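Search the archive Search Go Advanced

[Flelleck-users] Moving the list archive: what carries over and what doesn't

From: Narayanan Chettiar
Last updated: December 11, 2022

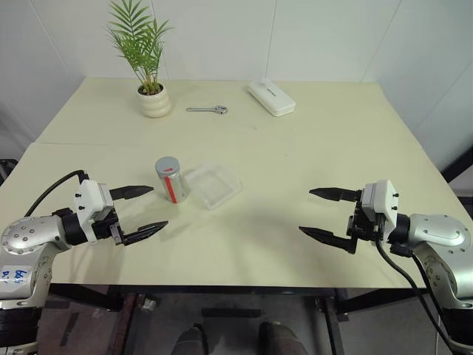 The old archive at Skiltelholm goes read-only once the copy is finished. Posting to the list works the same as before, with the same address and the same subject tag. If you only read by mail you don't have to do anything.

Khrystyna-Mariia Stelmakh wrote:

> I tried the test copy of the archive. Searching by sender works, but
> threads from before August are split up. A reply shows as a new topic
> if the person changed the subject line. Attachments over 2 MB are
> listed by name and the link goes to an empty page.
>
> Also, will the old message links still work? The Hnatiuk setup notes
> point to a lot of them and I would rather not edit those by hand.

Threads first. The import script was grouping by subject and ignoring the In-Reply-To header. I changed that and ran it again last night. Out of 1687 messages there are 7 left that don't attach to anything, and I checked those one by one. They were sent from a web form that stripped the headers. I can place them by hand if someone tells me where they belong. The message numbers are in the text file next to the test copy.

Attachments: the limit was a default setting in Deken that I missed. It is now 200 MB, more than anyone has ever posted. The files themselves were never lost. Please try the links again and send me the message number if one still comes up empty.

Old links: yes, they will redirect. The message numbers stay the same and only the front part of the address changes. Links to a monthly index page also redirect, but links to a saved search do not. If the Hnatiuk notes use any of those, they will need to be replaced. I found two on the install page and didn't look further.

One thing you didn't ask about. The new archive hides mail addresses from anyone who isn't logged in. The old one showed them with "at" spelled out, and several people have complained about spam over the years. Your list password works for the login. If you have forgotten it, use the reminder link at the bottom of the subscription page. Digest readers have the same password as everyone else.

I'll post again when the switch is done.

Narayanan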